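Get Involved | Paid opportunities
Posted in May by Debashish Thambiah

Do you lay the table the same way every evening without thinking about it? Do you have firm views on where the bread goes? If so, we would very much like to meet you.

We are Grelia, a small studio that designs trays, bowls and other bits of tableware, and we are looking for 30 people to come and spend a morning or an afternoon with us at our rooms in Skenmont. We want to watch how ordinary people set out a table, serve a simple meal and clear it all away again, so that the next things we make will suit the way people live. Our last range, Tanoli, was designed mostly by the four of us arguing over lunch, and although we are fond of it, we came to feel we had been talking to ourselves for rather too long.

You don't need to be a good cook, or even a tidy person. We would love to hear from people who eat off their laps, people who feed a houseful of grandchildren, people who live alone and carry everything to the armchair in one go, and people who have waited tables for a living. If you find it hard to grip or lift things, please do think about applying — we have had too little advice from people who find a full tray awkward, and we know it shows.

Each session lasts 3 hours with a proper break in the middle. You'll be given a table, a tray and a selection of things to put out, and asked to lay them as you would at home. Later on we'll ask you to do it again with different pieces, then to clear up in whatever order feels natural. After that we sit down together and talk it over, which people tell us is the part they enjoy most (it is certainly the noisiest).

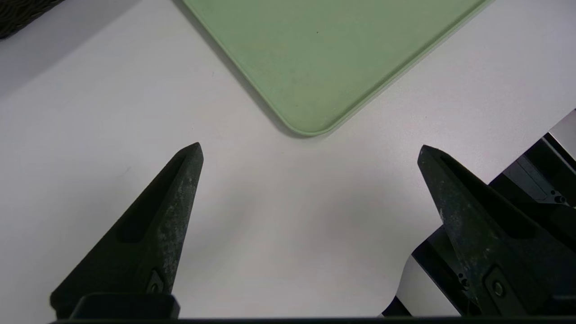

A sage-green tray on one of our white tables.

Please don't worry about getting anything right. Some people stack, some people carry things over one by one, and my own mother puts the salt down first and builds everything else out from there. We are glad to see all of it. We take notes as we go, and we may ask you why you moved something, but only out of curiosity.

You will be paid for your time, and we'll refund your bus or train fare if you bring the tickets along. There is tea, coffee and a decent lunch or an early supper, depending on which session you choose. Let us know about allergies when you write, as food is handled in the room. The building has step-free access from the Grarholm side, and there are chairs for anybody who would sooner work sitting down.

To apply, send us a short letter or an email telling us a little about who you eat with and what your table is like at home. Half a page is plenty, though nobody will mind if you run on — I plainly do myself. You need to be over eighteen and able to get to Skenmont, and you shouldn't have worked for a tableware company in recent years. Tell us too whether mornings or afternoons suit you better.

We'll reply to everyone who writes, including those we can't fit in this time. If you'd like to come with a friend or a partner, say so in your letter and we'll try to book you into the same session, though we'll give you a table each.

Debashish Thambiah
Grelia, Skenmont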